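Week 2 Handout: Finding Your Way Around a Motherboard
Intro to Desktop Hardware, Hunolness Community Workshop
Instructor: Zuweira Nartey

Welcome back! Last time we talked about cases and power supplies, and now we get to the part I love most: the board everything else plugs into. It can look like a tiny crowded city at first (it did to me!), but once you know a few landmarks you can walk into almost any desktop and find your way.

Start with the processor and work outward. The metal lid on top is the heat spreader. It carries heat up into the cooler, with a thin layer of thermal paste between them. Next to the socket there is a lever. Down is locked, up is open, and you never lift it until the power cord is out and your wrist strap is on.
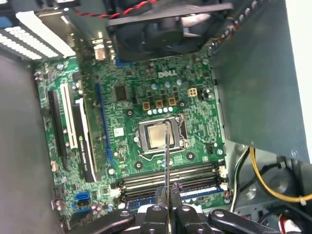 Fig. 3. Dell motherboard with the processor in its socket, the retention lever beside it, and the memory slots below.

Look for the copper-colored squares near the socket. Those are inductors, and together with the capacitors beside them they smooth out the power going to the processor. I think they're the prettiest parts on the whole board!

Memory slots are easy to spot by the latches at the ends. When you seat a module, line up the notch, press evenly, and listen for the click. Expansion slots come in different lengths and colors, so check the board's manual before you trust the color.

Before next class: read the Thoroddsen chapter on sockets, sketch a board from memory, and label the processor, memory, expansion slots and SATA ports. Bring the sketch with you. Lab opens at 2, and Nicanor Figueroa will have the wrist straps at the front bench.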